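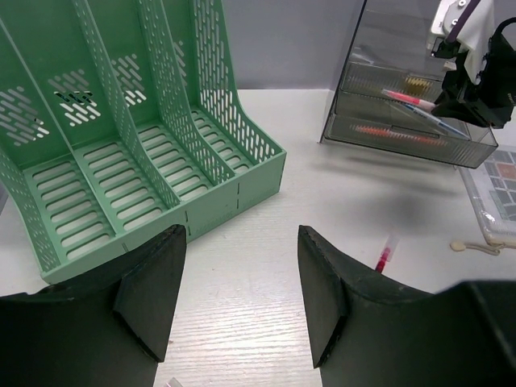

Page 3 of 258

Ticket: Kiltano shared calendar, recurring bookings moved by an hour
Opened by: Nerea Carretero, Dallitz office
Assigned: Cledwyn Llewellyn
Status: Resolved, with grumbling

Nerea, opening note
Every recurring meeting I set up before daylight saving now shows an hour late. One-off meetings are fine. The Monday stand-up now lands on top of lunch, and attendance has suffered the way you'd expect. I've logged out and back in, restarted the laptop, and changed my time zone to Hobart and back again.

Cledwyn
Thanks for trying Hobart. Could you open one of the wrong meetings, go to Details, and tell me what it has under "Organiser zone"?

Nerea
It says "Server default". The good ones say "Sydney".

Cledwyn
Right. Server default is Brisbane, and Brisbane doesn't put its clocks forward. Anything created before we moved off Flollo in May came across without a zone, so Kiltano gave it the server's. It behaved itself all winter, when the two cities agree.

I count 1,665 recurring bookings with no zone. Most are for rooms. One is a fortnightly reminder to descale the kettle, created by someone who left before I started, and it has 102 invitees.

Amedeo Amato
Please don't delete the kettle one. It's the only meeting I've never had to prepare for.

Cledwyn
Noted. First attempt: changed the server default to Sydney and cleared the cache. New bookings behave. Old ones haven't budged, as the zone gets stamped on at import. Changed the default back after Rodrigo in the Brisbane office reported that his whole afternoon had shifted.

Rodrigo Manzano
I reported it politely.

Cledwyn
You used capitals. Second attempt: exported the affected bookings, filled in the zone from each organiser's home office and re-imported a small batch with notifications off. Times correct. Notifications, regrettably, on. Apologies to everyone who was invited to last year's Christmas lunch.

Vendor advises the "Suppress notifications" tick box applies only to cancellations. They've passed my feedback to the product team, where I'm sure it will be very happy.

Wednesday, October 18, 2023
Ran the rest overnight with outbound mail paused. All bookings now carry a zone. Nerea, can you check the stand-up?

Nerea
Stand-up is back at 11. Two people have asked whether it could stay at lunch so they can keep missing it. Happy to close.

Cledwyn
Closing. Kettle reminder kept, now in Sydney time. If anything drifts when the clocks go back, reopen this one and please don't start a new ticket.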